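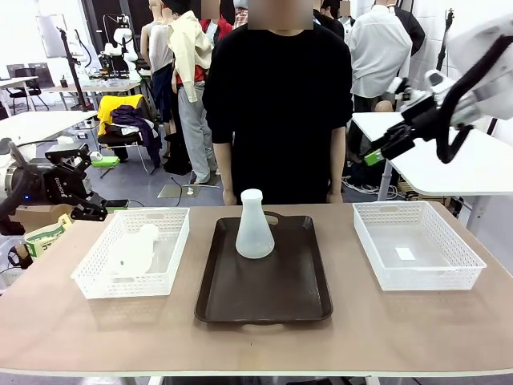
그림 1. 탁자 위의 쟁반과 플라스틱 삼각플라스크, 양옆의 흰색 바구니

교내 실험실 플라스틱 기구의 재사용 실태 조사
환경과학 탐구 과목 기말 보고서
제출일: 12월 3일
지도: Folasade Adebisi 선생님

1. 조사 동기
우리 학교 화학 실습실에서는 깨질 위험을 줄이려고 유리 기구 일부를 플라스틱 기구로 바꾸었다. 그런데 플라스틱 기구는 흐려지거나 눈금이 지워지면 쉽게 버려진다. 우리 조는 버려지는 기구가 얼마나 되는지, 그중 더 쓸 수 있는 것은 없는지 알아보기로 했다.

2. 조사 방법
11월 한 달 동안 Stasdale관과 Gronow관의 실습실 2곳을 조사했다. 기구 관리 대장에 적힌 플라스틱 기구는 모두 3,192점이었다. 폐기함에 들어온 기구는 종류와 폐기 사유를 기록했다. 사유는 변색, 눈금 지워짐, 균열, 세척 불량의 네 가지로 나누었다. 실습 수업을 듣는 학생 40명에게 설문지도 돌렸다.

3. 결과
한 달 동안 폐기함에 들어온 기구는 40점이다. 이 가운데 13점은 세척 불량으로 분류되었으며, 중성세제에 하룻밤 담갔다가 솔로 닦자 다시 쓸 수 있는 상태가 되었다. 균열이 있는 것은 주로 비커였고 삼각플라스크는 변색이 많았다. 변색된 플라스크는 물이 새지 않았지만 안의 용액 색을 확인하기 어려워 적정 실험에는 맞지 않았다.
설문에서는 사용한 기구를 어디에 두어야 하는지 모른다는 답이 가장 많았다. Gronow관에는 분류 표시가 없어서 씻을 기구와 버릴 기구가 한곳에 섞이는 일이 잦았다. Stasdale관은 바구니마다 이름표가 있어 섞인 경우가 적었다.

4. 논의
세척만 제때 해도 폐기량의 3분의 1 가까이를 줄일 수 있다. 변색된 기구는 증류수 보관이나 시약 운반처럼 색을 볼 필요가 없는 용도로 돌려 쓸 수 있다고 본다. 단, 유기용매를 담았던 기구는 재질이 약해졌을 수 있어 제외해야 한다. 솔로 세게 문지르면 안쪽에 흠집이 생겨 다음에 더 더러워지는 문제도 있었다.

5. 한계
조사 기간이 한 달뿐이고, 시험 기간에는 실습이 없어 기록이 비어 있다. Vornberg관은 공사 때문에 들어가지 못했다. 변색 정도는 조원들이 눈으로 판단했으므로 사람마다 기준이 달랐을 수 있다.

6. 제안
가. Gronow관에도 세척용과 폐기용 이름표를 붙인다.
나. 폐기 전에 한 번 더 세척하는 단계를 둔다.
다. 관리 대장에 폐기 사유 칸을 추가한다.

참고 자료
Wasov 실습실 기구 관리 지침, 3장 세척과 보관
교내 실습실 기구 관리 대장 11월분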